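Wrist camera in sim drifts away from where the planner thinks the gripper is
Posted in Simulation and Planning by Américo Antunes

Hi all, hoping somebody has been through this already. I've got a small pick task running in simulation, with a wrist camera looking down past the fingers, and a pose estimator that turns what the camera sees into a grasp target. The planner takes that target and off we go. Slow moves are lovely. As soon as I let the arm go at a decent speed, the target starts sliding about in the world frame, even though the object hasn't moved at all. When the arm stops, the target creeps back to where it ought to be.

Control loop is 8 ms, camera publishes every 74 ms (I know, it's slow, the rendering is heavy on my poor old desktop). I'm using Flemex for the planning and a little home-grown node for the perception side. I've redone the hand-eye transform twice and got the same numbers both times, so I don't think it's that – but I've been wrong before! I also tried a smoothing filter on the target and it made things worse, which baffled me a bit.

Is this a calibration thing, a timing thing, or have I just written something daft? Happy to post the config.

Nabil Abu Hammour
Timing, I'd put money on it. The giveaway is that it creeps back when the arm stops. If the hand-eye transform was wrong you'd still have an error with the arm sitting still, and it would change depending on which way the wrist was pointing.

What I think you're doing is taking a picture at one moment, spending a while estimating the pose, and then multiplying by wherever the wrist is when the estimate comes out. By then the arm has moved on. So the target gets dragged along in the direction of travel, and the faster you go the further it's dragged. Your filter made it worse as it added more delay on top of the delay you already had.

Have a look at which time you're using when you look up the wrist pose. It wants to be the time the image was rendered. I keep a ring buffer of 16 wrist poses, each with its sim time, find the two either side of the image stamp and interpolate between them. At your rates that covers a bit over 100 ms, so if your estimator is slow as well, make the buffer longer. Interpolate the rotation properly too (slerp, please don't average the Euler angles, I did that once and lost a whole evening to it).

Then check the stamp itself. Plenty of camera plugins stamp the message when it's published, and that puts you right back where you started. And make sure everything is on sim time. If one node is on the wall clock and your simulation runs slower than real time, the two will wander apart and you'll get nonsense lookups.

A quick test: move the wrist back and forth at a steady speed over a fixed object and plot the target's world position. If it jumps one way going out and the other way coming back, it's lag. Halve the speed and the jump should halve as well.

Abla Shboul
Try turning the camera rate up? I had something like this and it went away when I used a smaller image. Never did find out why.

Ghada Abu Hammour
Agree with the long reply above, and I'd add one thing that caught me out. Even with the stamps right, your planner may be replanning on every new target. Mine was. It would get a slightly shifted target, throw away a perfectly good path and start again, and the whole arm looked nervous. I now only replan if the target has moved further than a small threshold, and I stop listening altogether for the last little bit of the approach, when the fingers are close enough to hide things from the camera anyway.

On the smaller image idea, it'll shorten the delay so the error shrinks, but it's still in there. Fix the lookup first and then do that as well if you fancy it.

Also, log one full run and save the images with their stamps and the wrist poses together. Mine came to 3,165 control steps for a single episode and it was dull to go through, but stepping along frame by frame is how I spotted that my first image after a reset still belonged to the previous episode. So clear your buffer on reset! The old poses carry old times, and if your sim clock goes back to zero the lookup will happily pick the wrong ones.

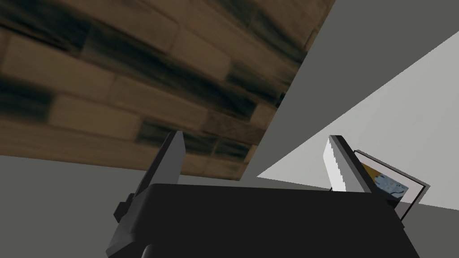 If you do post the config, put the camera node's settings in too, and say whether your clock restarts on reset or keeps counting.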